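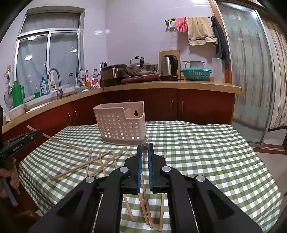 Thin objects are where most grasping methods come unstuck, according to Cledwyn Beddoe, and a method that copes with them in an ordinary kitchen is worth reporting even when the gain is modest. The comment comes with the release of results from the Lunura study, carried out by the Prosser laboratory at Grollness.

Grollness, Sunday, October 20, 2019 - The Prosser laboratory has published a method for learning to pick up and sort slender household items from demonstrations given by hand. A person carries out the task with hand-held grippers, and the recorded finger movements are used to train a controller. No robot arm is needed while the demonstrations are being collected.

The task chosen for the study was the sorting of wooden chopsticks on a kitchen table. A chopstick is light, rolls easily and offers the fingers very little to close on. When several lie across one another, lifting one tends to shift the rest. Earlier controllers trained at Prosser treated each attempt as a single closing movement and often pushed the target away before the fingers met.

The new method splits the grasp into two stages. In the first, the fingers are brought almost together over the target and held there. In the second, they close while the wrist makes a small correction, learned from the demonstrations. The controller decides when to pass from one stage to the next, and may go back if the target has moved.

Training used 52 demonstrations. The controller was then run on an arm for 100 trials, with the chopsticks laid out afresh each time. The two-stage version needed up to 20 fewer repeat attempts over the full set than the single-stage version trained on the same material. The gain was largest where chopsticks crossed, and close to nil where they lay apart.

"The second stage is short, and it does most of the work," said Beddoe. "We had expected the opposite. The wrist correction was added late and we nearly left it out."

The report also sets out the limits of the work. All trials used wooden chopsticks of similar thickness. Patterned table coverings were included, but glass and polished metal surfaces were not. Two-handed handling appears in the demonstrations - the controller itself was tested with one arm only.

A second round of trials, covering cutlery and drinking straws, is planned for April at the Ilwood site. The written report, the trial layouts and the training settings are available from the Prosser laboratory on request. Requests should state the version of the report required, as the tables in section 8 were corrected after the first printing.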